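Housekeeping Skills, Evening Group
Notes for session 3: Folding on a bed

Hi everybody, these are the notes I promised. I talk too fast when I'm demonstrating, and at least half of you were still wrestling with a sleeve when I moved on, so here it all is at reading speed. Bring them back with you on Sunday, scribbles and all.

First, the leftover question from last time. Ntombi Baloyi asked why we fold on the bed when the laundry room at Dimholm has a perfectly good table. The table is fine! Use it for towels, pillowcases, napkins, anything with four straight sides. But a shirt with its arms out is wider than you think, and on that table the sleeves hang over and drag the whole thing toward the floor while you're trying to square up the hem. A made bed gives you room to spread out. It's also softer, so you can't press as hard, and that takes some getting used to.

Getting the bed ready

Make the bed first, all the way, with the cover pulled smooth. If there's a ridge under the cover you'll fold the ridge right into your shirt. Push the cushions up toward the headboard or off to one side and leave them there. I know some of you like to stack them on the chair, but then you have no chair, and you'll want it for the finished pile.

Shake the garment out before it touches the bed. One good snap, holding it by the shoulders. Check the pockets while you're at it (I have washed a bus pass, a lip balm and somebody's room key, so I'm not lecturing, I'm confessing).

Laying it out

Button the top button and one in the middle. You don't need all of them, whatever your grandmother said. Lay the shirt face down with the collar away from you and the hem close. Now take hold of opposite corners and give it a gentle pull on the diagonal, then swap and do the other pair. This is the part people skip and it's the part that matters most. Denim and other heavier cotton comes out of the dryer twisted, and if you only smooth it with your palm the twist just moves somewhere else.

Keep your hands low when you pull. If you lift a corner way up, the middle sags into a trough and you have to start smoothing all over again. A little lift to get air under it is okay, then bring it straight back down.

The fold itself

Bring one side in toward the middle, so the edge runs straight from the shoulder to the hem. Fold the sleeve back down along that edge. Same on the other side. Then hem up to the middle, and once more up to the collar. Turn it over and look at it. If the collar sits centered, you're done. If it leans, open it up only as far as the last two folds and nudge it – don't shake it out and start from zero, you'll be there all night.

Jackets are the same with two changes. Don't fold across a zipper if you can help it, and go in half from the hem only once. A thick jacket folded twice won't stay folded, it slowly opens up on the shelf like it's waking from a nap.

A word about round beds

Okay, so this came up because of the rooms at Bulatthorpe, and a few of you had never had to work on one. They're lovely to look at and a pain to fold on! On a regular bed you line up your hem with the edge of the mattress without even thinking about it. On a round one there's no straight edge anywhere, so everything you fold drifts a few degrees and you don't see it until the pile goes crooked.

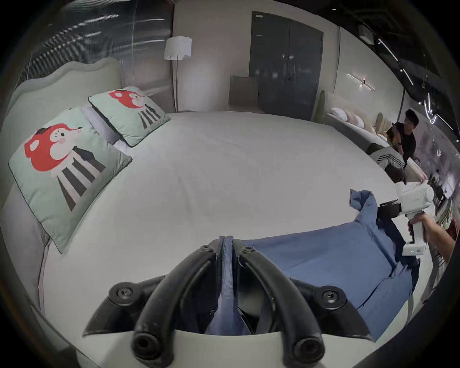
What I do is pick something straight that belongs to the garment itself. The button placket is best, or a side seam on a T-shirt. Lay that line so it points from your belly button to the headboard, and then only trust that line. Ignore the curve. Adel Ghoneim marks his with a strip of masking tape on the cover, and I've decided I'm fine with that as long as the tape comes off afterward.

The other thing is walking. On a round bed you'll be tempted to shuffle around the side as you work. Stay put and turn the shirt instead. Every time you move your feet, you lose your line.

Practice before next time

Fold one heavy shirt and one jacket, three times each, on whatever bed you've got. If you're at Dimholm, the practice basket is in room 139 and the door code hasn't changed. Please put things back folded, even if it's a fold you're not proud of.

Next session is fitted sheets. Wear sleeves you can push up.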